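Stirkia Expanding Desk Rack
Set-up and care guide
Section 2: Placing, opening and loading the rack

Revised 2021-07-07

Read this section before you put anything on the rack. The parts are named in Section 1. If a part is missing or bent, stop and contact Markance, who handle spares for all Stirkia desk products.

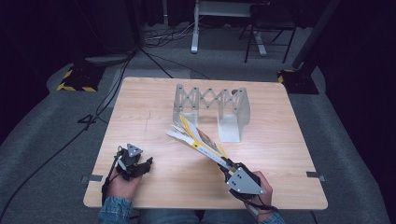
Reading time: 2 minutes

The rack opens and closes on crossed metal links joined by round pivots, with an upright end plate at each side. It is meant for booklets, magazines, thin catalogues and loose post in envelopes. It is not meant for box files or framed pictures.

Preparing the table

1. Choose a flat, level table. Wooden tops are fine, including pale unvarnished ones.

2. Clear the area where the rack will stand, and leave a hand's width free at each end so that you can get hold of the end plates.

3. Wipe the tabletop with a barely damp cloth and go over it again with a dry one. Work along the grain. Leave it for a few minutes before going on.

4. Check the undersides of both ends of the rack for grit. Brush any off with a soft brush.

Note: On soft woods, put a sheet of thin felt under each end. Felt is not supplied. 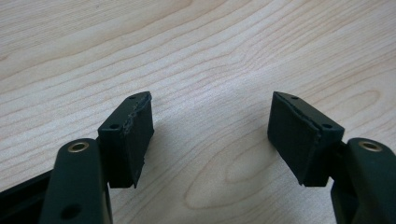 Opening the rack

5. Stand the rack on the table fully closed, with both end plates upright.

6. Hold one end plate in each hand, low down, and draw them apart slowly. The links should all move together. If one side of the lattice lags behind, close the rack and start again.

7. Stop when the rack is as wide as you need. The greatest opening is 55 cm. Do not force it past this point.

8. Press down lightly on each end in turn. If the rack rocks, move it to a flatter part of the table.

Caution: Keep fingers out of the diamonds between the links when opening or closing. Small children should not use the rack without an adult.

Loading

9. Put the first booklet in near the middle, spine down, and work outwards.

10. Place thin or floppy booklets between two stiffer ones. Close the pages first, or the corners will catch on the links.

11. Do not load more than 3000 g in total. Keep the heavier items low and near the ends.

Note: A booklet that has been folded back on itself will not stand straight. Leave it under a heavy book overnight and try it again.

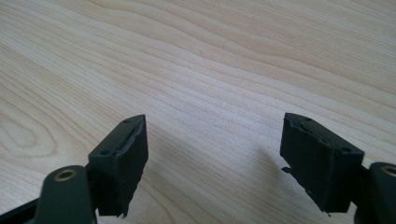
Moving the rack

12. Take everything out before you move it. Close the rack, lift it by both end plates and set it down. Do not slide it, particularly across the grain of a wooden top, where scratches show most.

13. After moving it, repeat steps 6 to 8.

Care

Dust the links with a dry brush. Twice a year, say in spring and again in October, put one small drop of light oil on any pivot that feels stiff, and wipe off what is left over. Keep oil away from bare wood. If some does get on the table, blot it straight away and do not rub.

Water rings and light marks on the table are covered in the Trevovska wood care leaflet. Order it from Markance under item 196.

English text: Réjean Girard

Section 3: Fitting the divider set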